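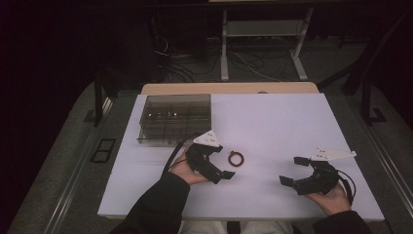 Copper cladding on a small community sports hall — will the run-off stain our brickwork?

Posted by Senyo Osei

Hello all, and apologies in advance for the length of this. I help look after the building side of things for our sports club, and after years of raffles and sponsored walks we're finally putting up a new hall next to the old pavilion. The architect has drawn it with a band of copper cladding running right round the top, above a brick base, and everyone who has seen the drawings has fallen in love with it, me included. It's meant to start out bright and go brown and then, in time, that lovely soft green.

My worry is the bit underneath. The bricks are a pale buff, there's a limestone sill course between them and the copper, and the west side gets all the weather going. My sister's church has a copper porch roof and there are green streaks down the stone that no amount of scrubbing has shifted. The hall will have seating for 65 along that very wall, with big windows, so people are going to be looking at it every weekend.

We've had prices from two suppliers, Lurnari and Stunel. Lurnari offer the copper with a brown finish already on it and Stunel only do it plain, which is a fair bit cheaper. Does the pre-finished sort stain less? And is there some detail we should be asking for at the bottom edge? I'd love to go into the next meeting on Sunday with something sensible to say.

Ekow Lamptey

What a nice project, Senyo, and I'm glad you're asking now and not once the scaffolding is down! I spent a good many years on site with metal roofers before my knees gave up, so take this as an old hand's view and do run it past your architect.

Yes, plain copper can stain pale masonry, and limestone is a bad one for it as it drinks everything in. Rain picks up a little of the copper salts on the way down and leaves them wherever it dries out. The pre-finished sheet won't save you from that. It skips the bright stage and looks more even from the first day, but it's still copper and water still runs off it. If you like the brown, by all means pay for it, only don't pay for it thinking it cures the streaks.

What does help is getting the water away from the wall. Ask for a proper drip at the bottom edge of the cladding, folded out well clear of the face of the sill, and make sure the sill itself has a groove cut on its underside. On your west side I'd go further and ask whether a small concealed gutter could sit at the foot of the copper. We did that on a library once and the stone below was still clean 5 years later when I went back to have a nosy. Wind will always blow a bit against the wall — you won't get it perfect.

Two other things. Don't let anyone run the water from the copper on to zinc or galvanised gutters, as it eats them. And ask both firms which fixings and clips they're pricing for, because a cheap quote sometimes has the wrong ones in it.

Drustico

we had this on our bowls pavilion. swapped the stone sill for a dark brick one and you can't see any marks on it. might be cheaper than a gutter, worth asking

Ko

Following this with interest, our rugby club is looking at the same sort of thing. Did Stunel give you a lead time, Senyo? They told us to expect an answer by March and we're still waiting.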